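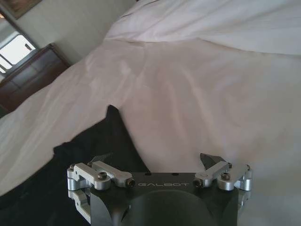

I spent most of March reading about thread count, and I came out of it trusting the number less than when I went in. The set that started it was a Terketti king-size, sold as 1,720 threads per inch. I wanted to know how you fit 1,720 of anything into a square inch and still have something you can fold.

The short answer is that you count generously. If a yarn is twisted from several thin strands, some sellers count every strand as a thread. Do that and an ordinary sheet gets a very grand label. The cloth hasn't changed, only the sum.

My friend Annelies Hermans, who sewed curtains and bedding for years, told me to forget the label and hold the sheet up to a window. If a lot of light comes through, she puts it back. I tried this in the shop and got a look from the clerk, but I learned more in a minute than the packaging had told me.
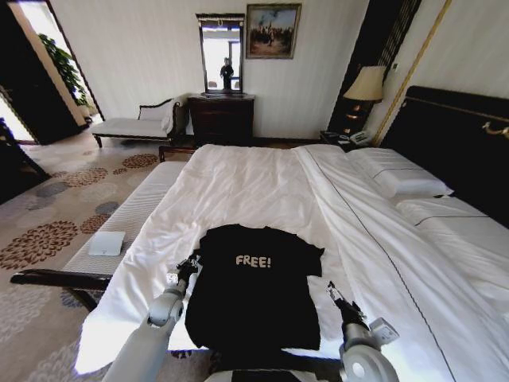
Then there is "hotel quality", a phrase that seems to mean white. Which hotel? I have slept in hotels where the sheets felt like a paper tablecloth. Pullevley puts it on everything they sell, pillow protectors included, and I wrote to ask what the standard was. I got back a discount code.

I ended up with a plain percale set from Cirillo for 80 dollars. The label gives the fiber and the washing instructions and doesn't mention luxury once. It wrinkles – all percale does, whatever the box says – and I have stopped ironing it.

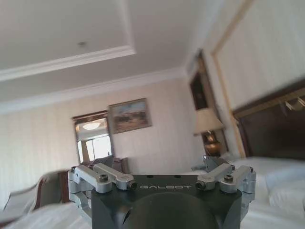 What about the pillows?

Same story with fill power, only with more feathers. I'm still reading, and so far I don't believe much of it.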